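Kaler Site Model Base, 1000 series

The Kaler base is a flat sectional board for building scale models of town centre sites, retail parks and vacant plots. It is used by planning consultants, developers and council regeneration teams who need to put a proposal in front of people at a consultation or a pre-application meeting.

Each base is made up of square tiles which lock together along the edges. The standard tile measures 500 mm along each side, so at a scale of 1:1000 a single tile covers 500 metres of ground in each direction. Most high streets fit on 2 tiles. Larger schemes, such as a former works with its access roads and riverside, may need four or more.

Tiles are supplied plain, or printed with a street plan from drawings you send us. Printed tiles take 10 working days from approval of the proof. Plain tiles are normally held in stock, though we are waiting on a delivery of the grey finish and expect it in April.

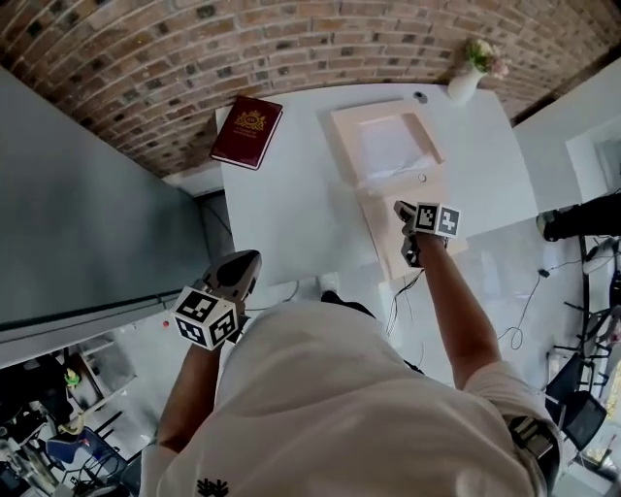 Planning the layout before ordering saves paying for tiles you do not need. Mark the red line boundary first, then add any neighbouring buildings which affect the scheme, such as a bus station or a listed frontage. Leave a margin on every side for labels. The base can be laid on any level surface that will take its full size, and a plain rectangular table like the white one in the photo is the simplest choice for a smaller layout. For a larger layout, push tables of the same height together and check that no tile joint falls over the gap.

Building blocks are sold separately under the Jollow name. They come in three heights, to suit two, four and six storey development, and can be cut with a fine saw. Blocks are held by a peg, so one option can be lifted out and another put in its place during a meeting. We do not recommend glue on printed tiles, as it lifts the surface when removed.

What is supplied
Tiles in the quantity ordered
Edge strips for the outer sides
Spare locking pieces
Layout sheet for planning your tiles

Options
Chan carry case, holds up to four tiles
Clear cover for unattended displays
Scale bar and north point set

Care
Wipe with a dry cloth. Store flat and away from radiators. Tiles left standing on edge for long periods may bow.

Ordering
Kaler bases are made and sold by Kurnent. Trade accounts are available to local authorities and practices. For a quotation, send a site plan showing the boundary and the scale required to Garnet MacPherson in the sales office. Orders confirmed before noon are booked in the same day. Carriage is charged by weight and shown on the quotation.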